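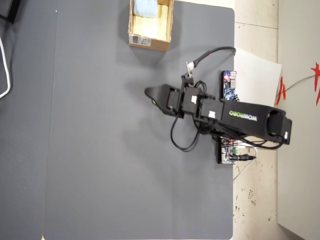
Obsa Wako still can't believe people lined up in the cold for lentils. The line outside Ekinci ran past the hardware store and around the corner on opening night, and by the time the last tables sat down the kitchen had gone through 437 rounds of injera and every drop of the spiced butter.

Ekinci is the new Ethiopian restaurant on Naltulberg's main street, and it is the best thing to happen to dinner in this town in years. Wako ran it as a weekend stall at the Lokuswood market for three summers before signing a lease in December. The stall had one burner, a folding table and a menu that fit on an index card. The new place has a proper kitchen, seats for diners along both walls and 14 dishes, more than half of them meatless.

Start with the shiro, a chickpea stew cooked down until it is thick and silky, with garlic and a slow, warm heat that builds as you eat. The red lentils are hotter and a little sweet from all the onions (they cook for hours before anything else goes in the pot). Collard greens come with ginger and green chili. The beef tibs are fried hard and fast with rosemary and arrive still hissing, and if you are at the next table you will want them too!

Everything is served on injera, the sour, spongy flatbread made from teff flour. Wako ferments the batter for 3 days and cooks each round on a wide griddle in the back. He learned from his grandmother, who used to test a batch by holding a piece up to the window and looking at the holes. There is no cutlery on the tables, though the servers will bring a fork if you ask, and they will show first-timers how to tear and scoop without losing half of it down a sleeve.

Teff has been the hard part. The grain is tiny and not easy to find around here, so Wako buys it through a mill in Ulerthorpe that grinds it to order. His first delivery for the restaurant was 700 pounds, and he thought it would last well into spring. He has already called to move up the next one.

Coffee gets its own hour. From 3 p.m. until the dinner rush, green beans are roasted in a small pan and carried around the room so everybody gets a breath of the smoke, then ground and brewed in a clay pot. It is poured in small cups with popcorn on the side. Go for this even if you don't stay to eat. The smell alone will keep you in your chair.

A few things are still being worked out. The honey wine is waiting on a license, the phone line was down for part of the first week, and the kitchen ran out of greens twice. Wako also wants to put kitfo, the seasoned minced beef, on the menu once he settles on a butcher.

The Lokuswood stall will be back in the summer with the short menu, run by two of his cousins.

Ekinci is open for lunch and dinner, with a vegetarian platter for two that easily feeds three. Reservations are taken for groups of six or more. Everyone else should come early and bring an appetite.

Posted January 10, 2026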